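Books > Sport and Society > Part 2 > Chapter 19

19/04/2023
By Dinesh Kurian

Chapter 19: Going Up, Going Down

Few things in team sport grip people like the last afternoon of a league season. One ground is waiting for a trophy, and another, maybe a short train ride away, is praying for a draw. Both crowds are watching the same table! In this chapter we look at how that table works, why so many leagues let clubs move between divisions, and what the move does to a club once the singing stops.

Start with the basic idea. Leagues are stacked in levels. When the season ends, the best clubs in a lower level go up and the weakest in the level above come down. Some leagues settle every place by points alone. Others hold back one place for a playoff, and that can keep half a division hoping well into June.

Our main case is Stindwood, a club from a mill town that went up in 2000 with a squad of part-timers. Their coach, Luzius Hollenstein, kept a notebook all through that season, and we will quote from it often - it is a wonderful read, full of bus times, sore ankles and arguments over who should take the corners.
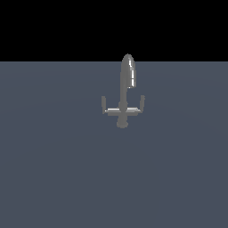
Fig. 19.2 Gray faucet with a gooseneck spout, computer rendering.

Going up brought Stindwood bigger gates and much bigger bills. The stand had to be made safer, the floodlights were too dim for evening games, and players who had day jobs now faced long trips to places like Turnum. Arben Obradović, the captain, gave up his work as a roofer to train full time. Was he right to do it? Keep that question in mind as you read, and be ready to argue either side in class.

We will then turn to closed leagues, where the same clubs stay in the top level every year however badly they play. Owners tend to love them. Fans are more divided, and their reasons are well worth hearing.

Before you go on, pick a league you follow and find out how many clubs went down last season. Write down what split them from the club just above. Often it is a single goal, and you will need your notes for the first exercise.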